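The panel with the pink border

In August I started to decorate the walls of our workroom, and slowly I am finishing. My friend Esi Amoah told me to begin with one big panel and choose all the other colours from it. So I did. The ground is dark navy, there is a large yellow oval, and a pale pink feather (or a leaf, my family still discusses it) goes over the corner. I painted the border three times before the pink was pale enough.

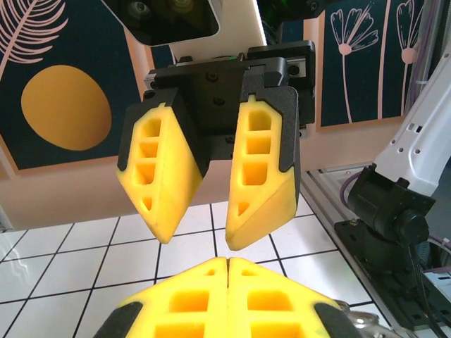 The paint was from Bramora, 14 dollars for the small tin, and I needed two tins only for the navy. My advice is to let each coat dry for 22 hours. I waited 7 the first time and the yellow came off together with the tape. I was a little angry with myself that evening.

For the floor of the booth I had many doubts. Esi wanted a warm grey, my neighbour wanted cork.
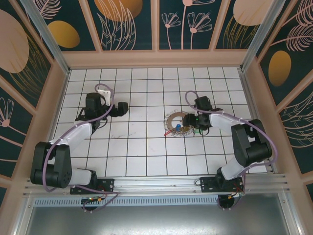
Choosing a floor is harder than choosing a wall, in my opinion, because you look at it all day when you work. I made a drawing on squared paper and coloured it with pencils in four different ways. In the end it is white squares with thin black lines between them, and a beige thing like the ring with the toothed edge looks very clear on it. Cleaning is another question. I use warm water and a soft cloth, and I go along the lines slowly.

Next I would like to do the shelf by the door.

Recent posts
My first tin of Bramora
Which pink is too pink?
A visit to Avside with Esi
Cleaning brushes in the cold months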